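Soap Questions, Answered

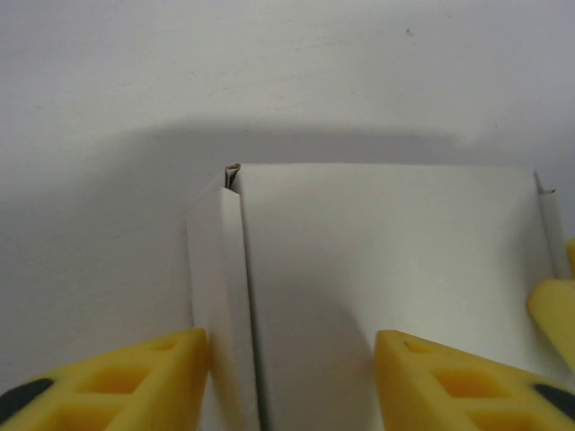

A white box against a white wall.

Sketbridge Soap is made in Kekville by Tarek Sfeir and Mechthild Egger. These are the things people ask us at markets, by email and, once, through a car window.

What is your soap made of?
Olive oil, coconut oil, shea butter, water and lye. The scented bars have essential oils in them as well. The unscented bar smells of soap, and we have had complaints.

Lye? Isn't that drain cleaner?
It can be. Mixed with oils in the right amounts it turns them into soap and gets used up along the way. All real soap starts like this, including the kind your grandmother swore by.

Why do I have to wait for a sold-out bar?
Cold process soap has to cure, and ours sits on a rack for weeks getting harder and milder. We can't hurry it. Tarek has tried standing over it.

How long does a bar last?
With one person and a draining soap dish, most of a month. With teenagers, or in a puddle on the edge of the tub, much less. Cutting a bar in half and keeping one piece dry helps a lot.

My bar has white powder on top. Is it off?
No, that's soda ash. It forms when fresh soap meets air, and it rinses away the first time you wash your hands. We steam off what we can before packing – some gets past us.

Can I use it on my hair?
You can. Mechthild does, and her hair is lovely. Tarek did for a week and wore a hat for the next one. If your water is hard, try the shampoo bar.

Is it safe for my dog?
Please buy dog soap. Jenkins, our own dog, is washed with dog soap and resents that too.

What is Braver?
Our pine tar bar. It smells like a campfire in a boot room, and the people who like it buy 3 at a time. Store it away from your towels.

Do you make wedding favors?
Yes, in batches of 20 or more. For a June wedding, write to us in winter. We once got a request for 2,000 mini bars with two weeks' notice, and we wish that couple every happiness.

Can I return a bar?
If it's unused, yes, within a month. If it's half gone, we'll assume you came around to it.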